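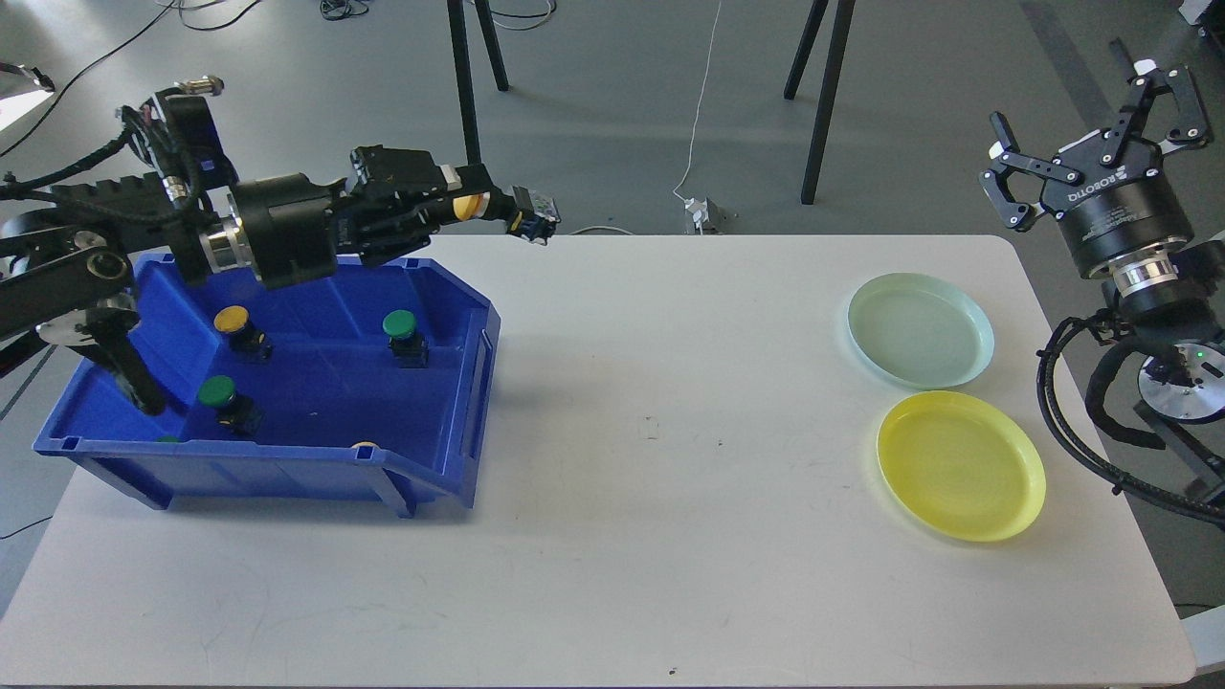
Oliwia Szczepańska
Demonstration Lead, Bindthorpe Automation Centre
Posts: 300

Two-arm button sorting: proposed rules for remote operators

Members are invited to comment on the draft rules below before they are issued to operators at Bindthorpe and Flidville. The task is the sorting of push-buttons from the blue bin onto the two round plates, by cap colour. Operators drive both arms by remote control from the Nartey desk, and each completed run is stored as one demonstration. We hold 540 of these at present. On review, the operators were found to be using quite different habits, and the trained policy has picked up all of them.

Draft rules, first part

1. Starting position. The right arm is to begin raised with its gripper open. The left arm may begin wherever the operator finds convenient, provided that it is not touching the bin.

2. Approach. The left gripper is to enter the bin from the left and stop above the chosen button before the fingers close. Operators must not sweep through the bin in search of a grip. Where one button stands close under the front lip, it is to be left until the others have been taken.

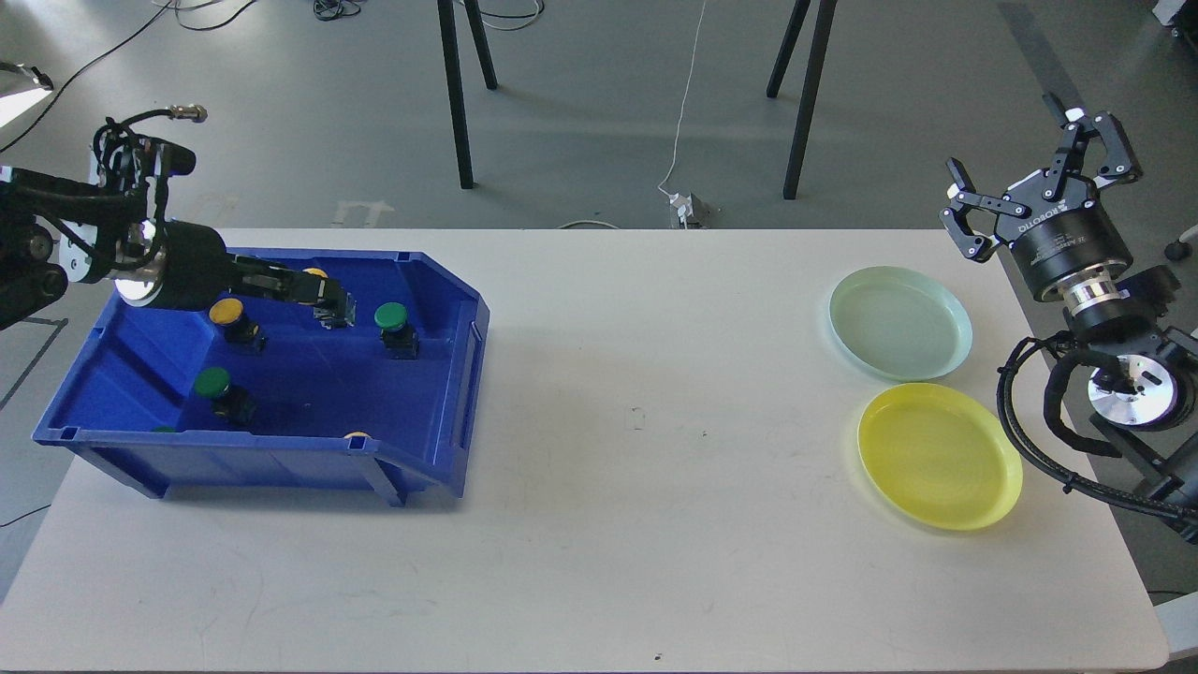 3. Grip. The fingers should close on the dark base wherever it can be reached. A cap may turn or come away under pressure, and the run is then to be marked as faulty.

4. Placing. Yellow caps go to the yellow plate and green caps to the pale green plate. The button is to be lowered until it is supported by the plate and then released. Dropping is not permitted.

5. Pauses. An operator who is unsure should hold still. Pauses longer than five seconds will be removed before training.

Comments are requested by the end of November.

Sławomir Malinowski
Senior Operator, Flidville
Reply 1

I support rules 1, 3 and 4 as drafted. I cannot support rule 5.

A pause before a difficult grip carries information. When I stop above a button that is half under the arm, I am usually choosing between two approaches, and the small corrections made during that time are part of the skill. If the whole pause is cut, the record shows an arm that arrives and closes at once. We trained on trimmed runs last winter and the arm closed early on almost every button near the bin wall.

I would ask that pauses be kept in full and labelled, so that they can be left out later if the training staff wish.

arance_integration
Member, Arance
Reply 2

With respect to the previous poster, our experience was the reverse. We kept every pause, and the arm learned to wait. It would hover over the bin for long periods with a clear button directly beneath it. Storage is also a consideration at our site, where we expect to reach 3,000 runs.

We would retain rule 5 and shorten the limit to two seconds.

We also have a concern with rule 4. It does not say which arm is to place the button. If either arm may do so, the policy must learn two solutions to the same problem.

m_desk_four
Operator
Reply 3

May I raise a practical matter regarding rule 4. The delay between hand and gripper at our desk is about 400 milliseconds. At that delay, lowering a button until the plate supports it takes considerable care, and the operator is inclined to press. The plates are light and will slide.

My own practice is to bring the right gripper in low, with the fingers pointing left across the plate, and to make the last part of the movement very slowly while the other arm is kept open over the bin.
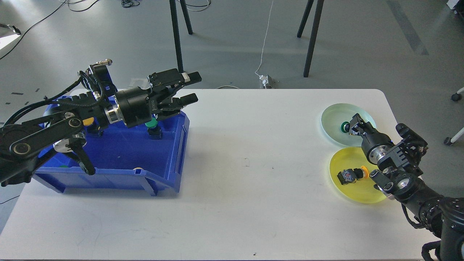 I do not move the second arm until the first has let go. It is slower, but new operators lose track of one hand when both are in motion, and most of the faults I have been asked to check came from the hand the operator was not watching. I should be glad to see this written into the rules.

I have no strong view on pauses.

Sławomir Malinowski
Senior Operator, Flidville
Reply 4

I agree with m_desk_four for trainees. For experienced operators I would object. The purpose of having two arms is that they can work together, and a rule of one arm at a time would remove that from the record altogether.

On the hovering described by Arance, I would want to know whether the pauses came from one operator or from several. One cautious person can account for a great deal of waiting.

arance_integration
Member, Arance
Reply 5

Two operators, both new. I accept that this may have affected the result. We remain in favour of a limit.

Oliwia Szczepańska
Demonstration Lead, Bindthorpe Automation Centre
Reply 6

I am grateful for these comments. The draft will be amended as follows.

Rule 1 will require both arms to be clear of the bin and plates, with the grippers raised, before recording begins.

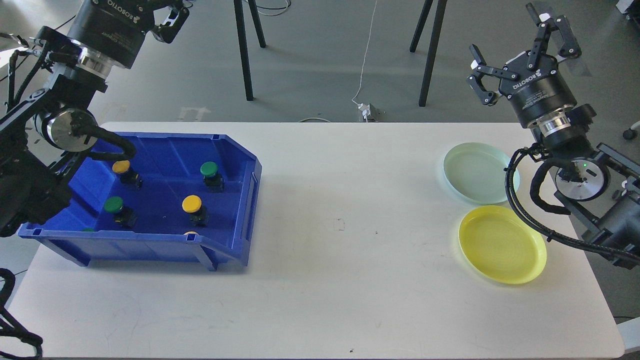
Both grippers raised, with the buttons in the bin and the plates empty.

Rule 4 will name the right arm for placing. Trainees will move one arm at a time until they are signed off, and experienced operators may move both.

Rule 5 is withdrawn for the present. Pauses will be kept and labelled at both sites, and Flidville and Arance are each asked to send me a set of runs so that the trimmed and untrimmed versions can be compared on the same arms. I do not expect this to settle the matter between you.

m_desk_four
Operator
Reply 7

Noted. Please could the amended rules also state who is responsible for returning the buttons to the bin between runs? At our site this is still being left to the next shift.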